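Kumsa Food Pantry: Donation Questions

What can I bring?

Any unopened food that keeps on a shelf. Canned vegetables, beans, fish, rice, pasta, cooking oil and baby cereal go out fastest. We can't take home-canned jars or anything that needs a refrigerator.

Do you take food past its date?

It depends on the date. A "best by" date on a can is about quality, and we accept cans up to 18 months past it. Baby formula has to be in date, with no exceptions.
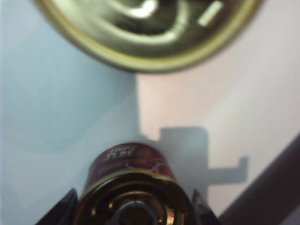
What about dented cans?

Small dents in the side are fine. We turn away cans with a dent on the seam, a bulge at either end, rust that doesn't wipe off, or any leak. Check the ends first. The rim is where the lid is joined to the body, like the gold-toned one on the closer can, and damage there can let air in. If you aren't sure, leave the can out of your bag.

Do cans need labels?

Yes. We have to be able to read the contents and the ingredients. A torn label is all right if that part is still there.

Where do I drop things off?

At the side door on Fikon Street, during pantry hours. Please don't leave bags outside when we are closed. For loads over 100 pounds, call ahead and ask for Natnael Tefera so a cart is ready. 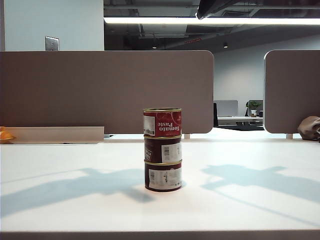 Larger loads should come in boxes you can lift by yourself. Banana boxes from a grocery store work well. Put glass at the bottom and mark the box.

Can my school or office run a food drive?

Yes. Write to Mitiku Berhe at least two weeks before you start. We lend out collection barrels and can pick up from drives of 200 items or more.

Do you accept money?

Yes, by check or at the front desk. Receipts are mailed in June for the year before, or sooner if you ask.

Page updated February 2026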